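Swap room is open again, and the line went out the door

1 August 2021

Well, the Velano Street swap room is finally back! It had been shut since January while the floor got redone, and I'd been hoarding stuff in my hallway the entire time, so I was there early with two bags and a lamp. I was nowhere near first. Marlene Thiele, who runs the place, told me 300 people had signed up for the new cards before the doors even opened.

The rules have changed a little. You can bring up to 16 items a visit now (it used to be as much as you could carry, and you should have seen the back room) and you can take home four. Clothes go to the left when you come in, kitchen things to the right, and books are upstairs with Siu-ming Tang, who has them sorted by color for now - he says he'll fix that. The card is free if you live in town.

I got rid of the lamp in about a minute and came home with a cake tin, a raincoat and a puzzle that may or may not have all its pieces.
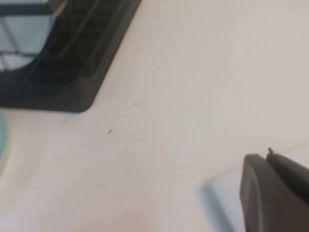

Odd parts and leftovers get their own spot this time, and I love it. If you don't know what a thing goes to, you can still drop it off, and somebody else gets to guess. My kind of treasure hunt! I got stuck on a big black piece with a thick rim, a soft rounded corner and a row of ribbed slats set at a slant. Olumide Amadi's guess was something off a heater, mine was a vent cover, and we left it at that. The room is open until 4 most afternoons, and they're still short on kids' shoes, so bring those if you have them.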